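Stirkden Simulation League 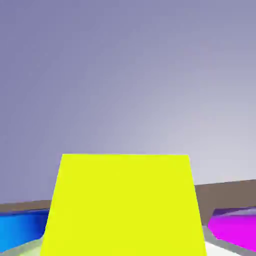
The Stirkden Simulation League is a yearly robotics competition for students in which all tasks are carried out in a computer simulation. It is organised by the robotics club of the Altau Technical School and is open to teams of pupils and first-year students. No team needs to own a robot. Each team writes a control program, sends it to the league server, and receives back a score and a recording of what the simulated robot did.

The league is named after Stirkden, the district of the town in which the school stands. Among participants it is usually called the League, and the simulator it uses is known as Brarkero. The most recent final was held on Sunday, December 15, 2024.

Background

The robotics club at Altau worked for several years with one small robot arm. According to the history which the club keeps on its pages, the arm was shared between all the members, and a student could wait for two weeks to test a program which then ran for less than a minute. When a motor of the arm failed and the replacement was slow to come, a teacher of the school, Yaqin Tan, proposed that the members should continue their exercises in simulation until the repair was done.

The first version of the simulator was written by members of the club during one winter. It could show only a table and one block, and objects sometimes sank through the table when they were pushed from above. The repaired arm came back in the spring, but by then the club had already invited two neighbouring schools to try the exercises, and the work in simulation was continued beside the work with the arm.

The name Brarkero comes from a spelling mistake in the first program file. The members decided to keep it.

Organisation

The League is led by a group of five students who are chosen each year from the older members of the club. They prepare the tasks, look after the server and answer the questions of the teams. A student who belongs to this group can not take part as a competitor in the same year. Yaqin Tan supervises the work and has the last word when a team protests against a result.

A team has from two to five members. Mixed teams from different schools are allowed, and this happens quite often, as small schools do not always find enough students with interest in programming. Participation is free of charge.

The costs of the server are paid by the school together with Þórarinsdóttir, a local company which makes packaging machines. The company also gives the main prize, a week of practical work in its testing hall with the travel included.

Format of the season

The season has three parts. In the practice part, which lasts through the whole of autumn, teams may send programs as often as they like, and the results are not counted. In November there is a qualifying round with one task, and every team may send 50 attempts. The best attempt is taken. The limit was introduced after one team had sent 3696 attempts in a single weekend, most of them produced by a script which changed one number at a time, and the server could not serve the other teams until the Monday evening.

The final takes place in the school hall. The teams receive a new task in the morning and have five hours to solve it. All the programs are then run one after another on a large screen, and the results are read out after every run. Teams from far away may join by video connection - they get the same task at the same minute - but they are asked to send one member to the hall if they can.

Tasks

The tasks are built from a small set of objects. There is always a table, and on it there may be blocks, trays, ramps and low walls in strong and simple colours. The colours are chosen so that a beginner can separate the objects by a simple colour filter, without knowledge of machine learning. More experienced teams often use a trained network instead, which gives better results when one object is partly hidden behind another.

The usual types of task are the following.

Sorting. The robot has to place each object in the tray of the right colour. The positions of the trays are changed for each run.

Stacking. Blocks are to be put on top of each other, and the tower has to stand for ten seconds of simulated time after the robot has moved away.

Clearing. One object blocks the way to another and has to be moved first. This type is considered the most difficult for new teams, as the program needs to decide on an order of actions.

Blind placing. The virtual camera is switched off after the first second and the rest has to be done from memory.

In all the tasks the program receives the picture of a virtual camera and the angles of the joints of the arm. It does not receive the exact positions of the objects. In the first season these positions were given to the teams, and it was found that almost no team had used the camera at all.

Scoring

A completed task gives 100 points. Points are taken away for collisions with the table, for objects which fall on the floor and for time above the limit. A program which stops with an error keeps the points it had collected until that moment.

Each program is run on ten different arrangements of the objects, and the average is the final score. The arrangements are the same for all teams and are kept secret until the end. The highest total in the history of the League is 638 points, reached in a final which had seven tasks. It is not easily compared with later results, as the number of tasks was reduced afterwards.

The simulator

Brarkero runs in an ordinary web browser for viewing and on the server for the scored runs. It calculates the contact between objects in a simplified way. Surfaces are drawn in plain colours without patterns, and the background is empty, so that the program can be used also on the old computers which many schools still have.

The position of the virtual camera can be changed by the team during the practice part. It may be set beside the table, above it or on the arm itself. In the scored rounds there is a choice between two fixed positions. Many teams prefer the lower one in spite of the fact that near objects can cover a large part of the view, because the edges of the blocks are sharper from there and their height is easier to estimate.

A known weakness of the simulator is friction. Blocks slide more easily than they would on a real table, and programs which push objects into place instead of gripping them get better scores than they should. A correction has been discussed in the club in two seasons. It was postponed both times, as it would make the older results and the teaching material useless.

Use in teaching

At the Altau school the practice tasks are used in the second-year course in programming. Students work in pairs and hand in a short report with their program, in which they have to describe one failed attempt and explain what went wrong. Other schools can receive the material by writing to the club.

The best three teams of each season are invited to run their programs on the real arm of the club. These runs do not count for the score. Changes are nearly always necessary - most often the colour filter must be set again, as the light in the workshop is different from the even light of the simulator.

Criticism

Some teachers from participating schools have written that the League gives an advantage to students with a good computer at home, in spite of the fact that the scored runs are done on the server. The organisers answered by opening the computer room at Altau on Saturdays during the practice part. Another complaint concerns the language of the documentation, which for a long time existed only in English and had several parts that did not agree with the current version. A revised edition is in preparation.

See also

Robotics club of the Altau Technical School
List of task types in Brarkero
Rules of the qualifying round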